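Workshop notebook – edit room and sound

6 min read

28 July 2025 – Manee Panyasiri

Big step today on the restoration of the Prusow serial! Reel 5 finally plays all the way through with its sound where it should be, and I'm writing this up while I still remember which knob I turned.

For anyone joining the project now: Prusow was a TV drama shot on 16mm and finished on tape, with the last season delivered in 2005. What we hold is the film negative for most of it, one set of mixed sound on magnetic film, and a stack of tapes in various states of health. The plan is to rescan the negative, rebuild every cut to match the broadcast version, and put the original mix back under it. Simple on paper.

The trouble with reel 5 has been drift. Line up the head beep and the first scene is perfect, lips and all. By the market scene the dialogue is late, and by the end of the reel the mother answers the phone well before it rings. I'd been blaming the transfer machine since February. I swapped the drive belt, cleaned the capstan, ran the whole reel again and got the same drift to within a frame. A machine fault would wander a bit from one pass to the next and this didn't, so I should have stopped blaming the machine a lot sooner than I did.

What I tried this morning was to stop looking at the end of the reel and measure the offset at every scene change instead. I made a little chart with the scene number along the bottom and the frames late up the side. I was expecting a slope. What I got was stairs! Flat, then a jump, flat, then a jump. Five steps in all, each one landing on a cut, and adding up to 20 frames.

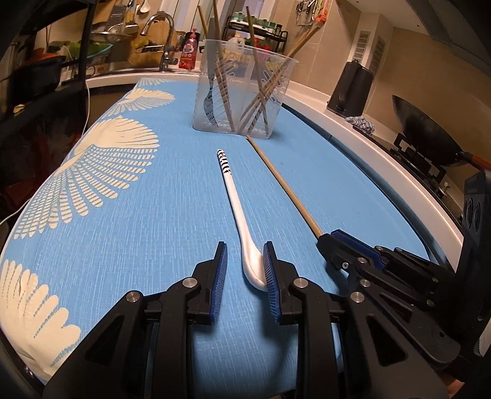 So the speed is fine and always was. Somebody trimmed the picture at five places after the mix was finished, and the sound was never trimmed to match. The broadcast tape must have been fixed by hand in the online edit, and the mag film just went on the shelf as it was. I pulled the paper cue sheets for the reel and two of the five trims are written in the margin in pencil, with no initials. The other three aren't there at all.

I love this sort of thing. You get a tiny look over the shoulder of an editor working late, deciding that a look across a table goes on too long and taking a few frames off the end of it. And they were right, too. I put the frames back in to compare and the long version sags.

How I did the fix, so it can be repeated on the other reels:

1. Scan laid out on the Tedon timeline at native speed. No stretching, no pull-up, leave the sample rate alone.
2. Broadcast tape on a second track as the guide, picture and sound both.
3. Chart the offset at every cut before touching anything.
4. Where there's a step, cut the mag track in the nearest gap between words and slide everything after it.
5. Crossfade the join with room tone from the same scene. I was using ten-frame fades at first and they were too long, you could hear the air change. Shorter is better.
6. Save the chart with the session. Please. I couldn't find the one for reel 3 and had to do it over.

The fourth join was the hard one. Music runs straight across it, a slow thing on strings with a drum coming in underneath, and there's no gap to hide in. I tried it on the drum hit and got a limp in the rhythm. Then I tried it half a bar earlier, under the sound of the bus door, and it went by without a bump. I played it again and again just for the pleasure of not hearing it.

Color is another story. The scans from the Ackah scanner have a lovely soft grain but the shadows are leaning green on anything shot at night. Gary's Law of this room (there is no Gary, it came with the whiteboard) says never grade after lunch, so I made notes and left it. The tape isn't much use as a guide for color, everything on it is warm and a bit smeared. I want to see the cinematographer's camera reports before I go any further, and those are supposed to be in the second box from Nasden.

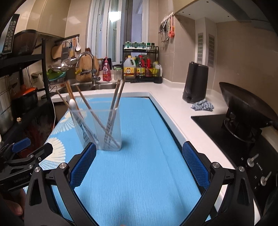
Manee Panyasiri's chart settles reel 5 for me, but I'd hold off on calling it the cause everywhere. Reel 7 drifts too and the one time I measured it I got a slope, a proper one, with no steps. Could be a different recorder on that day's mix. Try the chart on 7 before you do any cutting, and if it does slope, come and get me, I'd like to be there.

Fair point, and I'll do 7 next. If it's a true slope then the fix is a speed correction and step 1 above is wrong for that reel, so consider step 1 as "reels with stairs only" for the time being.

Other bits from today:

The drive is filling up faster than I guessed. There are roughly 400 gigabytes left on the working volume and a night scene at full resolution eats through that at a frightening pace. I've moved the reel 1 and 2 scans over to the archive copy and checked them both.

Main title card: we have a clean background for it after all! It was spliced onto the tail of reel 6, after the leader, with no label on it. Scratched at the left side but very usable.

Still missing: the end credits music without dialogue over it. The tape has it, hissy. I'm going to keep looking through the mag film cans before I settle for that.

Next session: chart reel 7, rescan the title background, listen to the bus door join one more time on the small speakers.

Recent entries
Splice tape that won't let go
Reel 3, second attempt
Matching grain between two film stocks
What's on the unlabeled cans
Cue sheets: how to read the pencil marks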